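Okay, I've been using Lencho for my accordion practice since last June and I've finally got enough to say about it for a thread. It's a slow-downer for recordings, but with a drone and a click built in, and I love it!

12 replies 40 likes

Background: I play a little two-row button box, mostly Polish dance tunes, and I learn everything by ear. My teacher Urszula Grabowska sends me phone recordings from her kitchen, full speed, with the kettle going. I used to play eight bars, stop, scroll back, miss the spot, swear.

3 replies 31 likes

With Lencho you drag a loop over the phrase and pull the speed down, and the pitch stays put. Lots of programs do that. What got me is that the click follows the PLAYER. Mazurkas have that lean on the second or third beat, and a straight metronome just flattens it. You tap along with the recording once and the click leans where she leans.

6 replies 58 likes

It took me four tries to tap a decent map, mind you. Tip from Hanna Makowska, who plays bass with us: tap with your foot hand, meaning whatever hand you'd slap your knee with at a dance. Don't think. My first three maps were me thinking.

2 replies 27 likes

Settings, for those who asked:
Start at 40 percent until you can sing it. Then 60, then 75. I stay at 75 a long time (weeks, sometimes) and then jump right to 100. The creeping up by fives never worked for me, I just got tense at every step.

9 replies 100 likes

The drone! You can set it to any two notes, and there's a reedy sound in there that sits so nicely under a button box. I leave it on while I do my bellows exercises. Long notes, in and out, listening for the wobble when I change direction. Ten minutes of that and the tunes come out cleaner.

4 replies 36 likes

Things I'd change: the tune list gets messy fast. I have 473 clips in mine and the only way to sort them is by name or date. I'd give a lot for "sort by key." Shamim Farooqui puts the key at the front of every file name, D_ or G_ or whatever, and I'm slowly going back and copying him.

7 replies 22 likes

Also, export the loops you care about as plain audio now and then. I lost a whole evening's worth when I changed laptops. Entirely my fault, I skipped the backup screen.

1 reply 15 likes

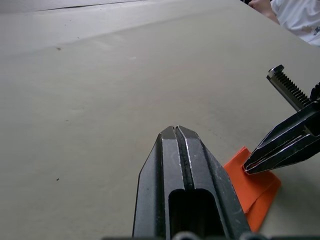

Next up I'm trying the two-track mode, with Urszula's melody in one ear and Hanna's bass line in the other. If you've already got it working with a polka, please tell me how you set the balance!

5 replies 19 likes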